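Automatización y Trabajo. Apuntes de la unidad 6
Profesor: Gerrit Mabaso
Versión del 31 de octubre de 2025

6.1 Del puesto manual al puesto de demostración

En la unidad anterior se trató la célula robotizada clásica, en la que un integrador programa trayectorias y el operario carga, descarga y vigila. La unidad 6 estudia otro reparto: el operario ejecuta la tarea con pinzas de mano instrumentadas y el registro de sus movimientos sirve para entrenar el control de un robot. La tarea de referencia es la manipulación de marcos de madera en el taller de Mivcombe, empresa que enmarca láminas y fotografías para terceros.

El análisis del puesto distingue tres magnitudes: tiempo de ciclo, tasa de repetición por error y carga postural. Las dos primeras se miden desde hace décadas. La tercera suele omitirse en los estudios de demostración, pese a que la pinza desplaza el esfuerzo de los dedos a la muñeca y al antebrazo.
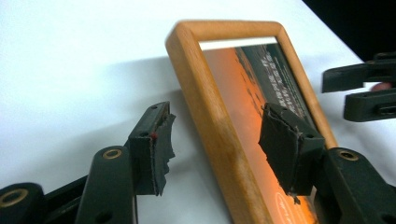
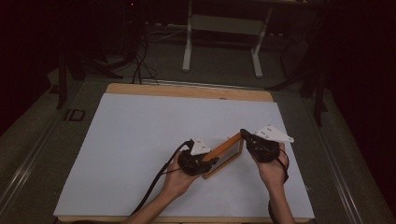
6.2 Contenido del puesto y clasificación profesional

La clasificación profesional de Mivcombe describe el puesto de enmarcador por sus operaciones: corte, ensamblado, montaje y revisión. Demostrar no figura entre ellas. Kacper Pawlak, autor del estudio de puestos que seguimos en el curso, propone tratarla como operación propia, con formación y pausas asignadas. Su argumento parte de la coordinación bimanual: sostener un marco en el aire por dos extremos, con una pinza en cada mano, exige repartir la fuerza sin el tacto directo de la madera. A ello se añade el mantenimiento del útil. Las almohadillas negras de una pinza, con los bordes deshilachados y trozos colgando, corresponden a una pieza de desgaste, y el procedimiento debe decir quién la inspecciona y con qué criterio se sustituye. En Mivcombe esa decisión quedó sin asignar hasta agosto.

6.3 Organización del turno

El acuerdo piloto fija bloques de demostración de 10 minutos, separados por tareas sin pinza. Cada persona realiza un máximo de 8 bloques por turno. El tiempo de demostración se excluye del cómputo de productividad individual.

Quedan abiertas dos cuestiones:
- Titularidad y uso posterior de los registros cuando la persona deja la empresa.
- Retribución de la destreza transferida, que el convenio no contempla.

6.4 Trabajo para la próxima sesión

Lectura: Pawlak, capítulo 13. Redactar una ficha de puesto que incluya la demostración como operación, indicando responsable, duración y criterio de parada. Extensión máxima: dos páginas.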